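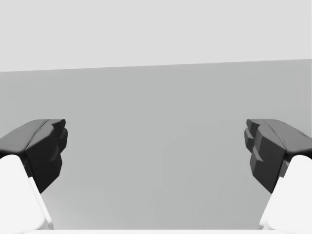
4. Chore trials in simulation

4.1 Setup

All trials in this section were run in simulation before anything was tried on the hardware at Clornbridge. The task list came out of the Irno survey of home and small-shop work (Section 2) and was cut down to 21 chores. Dropped: anything with liquids, anything with cloth. Both are still too slow to simulate at the rate we needed. What is left is mostly picking up, moving, turning, stacking and putting away. Boring work, but it is what people asked for.

Each chore starts from a fixed arm pose with small random shifts in object position. Policy trained on 200 demonstrations per chore, recorded by two operators (D. Subramaniam did most of the long-object ones). A trial ends on success, on a drop, or on timeout. Success is judged by final object pose only. We did not score neatness, which matters later.

4.2 Long objects

Shelf boards, planks, flat-pack parts, long cartons. A person in a stock room moves these all day without thinking much about it. For a machine they are harder than their weight suggests, because a hold near one end puts most of the load on the wrist and the far end swings or drags. So two hands, in most cases, and the two have to agree on when to lift. 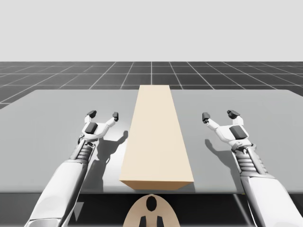

Figure 4. Two-arm lift, long box, before contact.

The lift task was the one we expected to settle early and it did not. Operators found it easy. The policy did not. In Figure 4 the box points away from the robot with its near end slightly past the front edge of the table, and both grippers are open, one to each side. From here the arms have to close on the long sides together. If one arrives first the box gets pushed sideways and the other hand closes on a corner or on nothing. The near end is a tempting grasp as well, and early versions of the policy went for it, then lost the box when the far end would not come up. Penalizing end grasps in training helped some. It also made the arms hesitate, and timeouts went up.

Over 478 trials of the full chore set, overall success was 77 percent. That number hides a lot. Single-hand pick and place is close to done in our view, at least on rigid objects in open space. Long objects pull the average down, and so does anything that needs a regrasp partway through. Failures on the lift task fell into two groups: uneven arrival of the hands (most of them), and slip after a good grasp, when the box was already off the table.

Slip may be partly our own fault. Friction on the fingertips was set once, from a bench test, and never retuned after the contact model was changed in May. We reran a small batch with higher friction and saw fewer drops but the same timing faults, so the main finding stands. The rerun is not included in the totals above.

4.3 Would this pass as work?

Depends who is asking. I. Raju put the recorded trials in front of shop staff at Flondier and asked them to stop the playback at any point they would have steped in. They stopped it far more often than our scoring did. Boards set down crooked, long pauses with both hands in the air, a carton left hanging over an edge. All counted as success under our rule. The staff view was that a helper who needs watching this closely is not yet a helper, and we think that is fair for the two-hand chores.

For single-hand chores the answer was kinder. Staff said they would leave the machine alone with sorting small parts into bins, slow as it is, provided somebody checked it at the end of shift. The Amini baseline, which uses scripted motions and no learning, was was rated about the same on those chores and worse on everything with two hands.

Per-chore results are in Appendix B. Section 5 covers transfer to the real arms, where only the single-hand chores have been run so far.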